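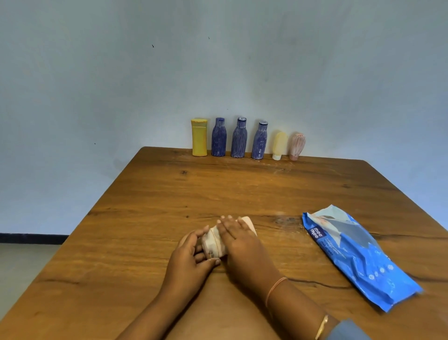 1 min read

January
By Hawi Tesfamariam

Van body 5, rear door seal. Old gasket pulled from the sill and both jambs. Rainer found rust under the left corner, so that got ground back and primed before lunch.
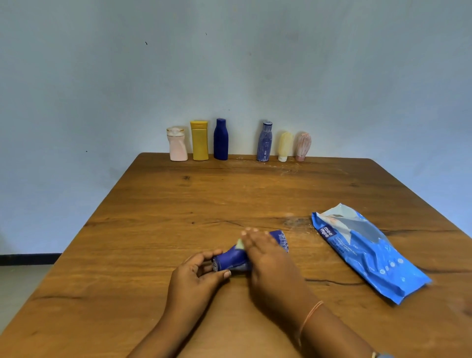
Ultley Workshop, Body and Door Team

New Lammers seal cut 21 mm over and trimmed on the door. Left the primer 60 minutes. Hinge bolts still need checking, Kerstin has the torque sheet. Hose test at 4 p.m. if the bay is free. 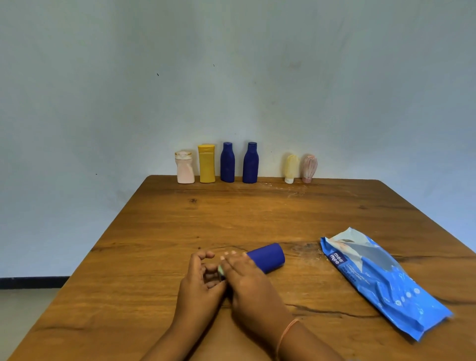
Bottles along the back of the table.

Order more rivets from Cosura, box of 160.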